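March, 10.40. Test kitchen, washing-up notes carried on from the last book.

Started the morning on the sponges. The Vuvow ones are down to the last pack, so I cut one in half to see whether a half would do for bowls. It does for the inside. For the rim it is too short and the scouring side folds over on itself. Whole sponges from now on, and the cut one goes in the box for the oven trays.

Washing-up liquid: Grerus, diluted, 15 ml to the basin. At that strength the foam was gone before the last of the dishes. Tried 26 ml and the foam held, but everything needed a second rinse. Will stay at 15 and top up halfway.

Order for today, same as the sheet on the cupboard door:

- glasses
- white bowls
- plates
- anything with oil on it
- cooktop last, with the cloth

Porridge left in a bowl overnight was the worst of the lot. 600 ml of warm water and a squirt of Grerus, left standing while I did the glasses, and most of it lifted with the soft side. There was still a ring under the rim. Green side for that, light pressure. I checked the glaze under the lamp afterwards and could find no new marks, but the older bowls from Ní Chonaill are already scratched, so they are no use for judging this. Keep them out of the trial.

Tea stains: soft side did nothing in 2 minutes. Bicarbonate paste did. Write up separately.

11.55. Counter wiped down and dried. Left the condiments standing in their row behind the cooktop. Last time they went into the cupboard and came back in a different order, and the salt was missing for a whole afternoon.
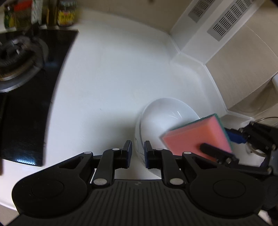 p. 26

Sponge and bowl, continued. The pink side is the one for glazed ware and the green side is for stuck food only. Please keep to this, also with the Dostetti bowls when they come, as the glaze is said to be softer.

To do:

- order Vuvow sponges, whole packs
- ask Dostetti about the delivery, two bowls short on the note
- new label for the Grerus bottle, the old one has washed off
- try cold water on the porridge

Tea towels are in the machine, need hanging up before lunch.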